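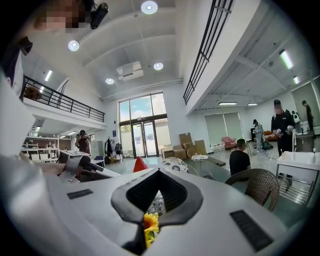 A small yellow sunflower, green leaves and all.

My sunflowers went in late this year. I had planned on early spring, but the bed along the fence was still full of last year's roots and I didn't get it cleared until June. I bought 17 seeds from the garden counter at Trokdale and pushed them in with my thumb, up to 35 centimeters apart where the stones let me.

The first shoots were eaten. Slugs, going by the trails on the path. I put down wool pellets, which smell like a barn for a couple of days and then don't. The second lot did better — 3 were knee high by the time I went away.

Tadhg Ní Chonaill from the end of our street grows his in old paint buckets with holes drilled in the bottom. He waters at six in the morning and not again until the next day. I've been watering in the evening, so I'm going to try it his way for a while and see if the leaves stop drooping.

The fence needs paint too, but that can wait. I still have half a can of the green in the shed and need to check whether it has dried out.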